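Vrettos Suturing Skills Grant: progress report, June

Hello all, and thank you again for keeping the lights on in our little practice lab! I promised a shorter report than last time and I'm going to try, though I do tend to run on once I get going about knots.

The big change since the spring report is that we've moved the whole course onto tissue. The foam pads were fine for learning where your hands go, but they don't bleed and they don't slip, and the residents were getting very good at sewing foam. We've now logged 633 practice closures, and 423 of those were on tissue. I'd hoped for a few more, but the Baltier order came in late and we lost a good stretch of bench time waiting on it (it's all here now, stacked in the cold room, and I've stopped complaining).

What I look at most is the knot at the end of the incision. If that one's sloppy, everything after it is sloppy too. We've been asking people to stop once it's tied and check three things: how the thread sits, how long the tails are, and what the edges of the cut are doing. It slows everybody down and they grumble, but I love those few minutes, you learn so much about how a person works!
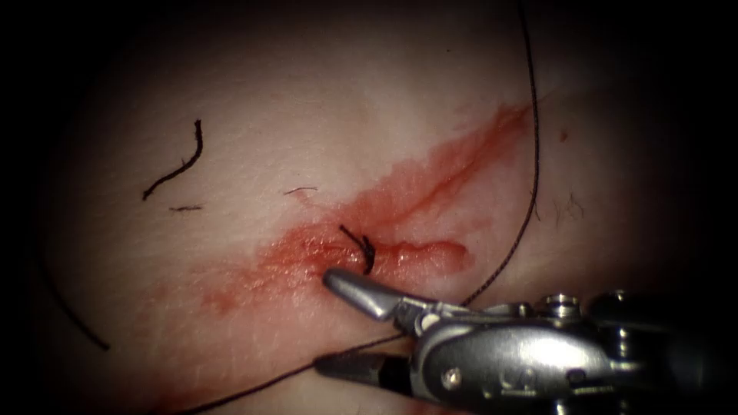

Birthe Arnardóttir
Skills Lab Coordinator, Truvent Training Center

The knot in the photo sits at the left end of the incision, with a short dark tail bent over in a crook and the cut ends sticking up a bit. There's blood smeared right across the tissue, heaviest toward the upper right and pinker as it thins out at the lower left. Foam never gave us anything like that to work around, and keeping track of a short black thread against all that red is a skill of its own.

On the money side, we're inside the budget for the year. Thread cost more than I'd planned and the Rarkent room rental cost less, so it pretty much comes out even. I've sent the receipts over separately, and if any of them are too faint to read just holler and I'll scan them again.

We've had 84 residents sign up so far, and 2 of them have asked to come back as bench tutors in the fall, so I'm over the moon about that. I'd like to put a little of what's left toward paying them for their time. Could you let me know if that needs a formal request or if a note like this will do?

Still to come: the written guide to tail length (half drafted, too long already), a second evening session, and better lamps for the back benches. More from me once the guide is out the door.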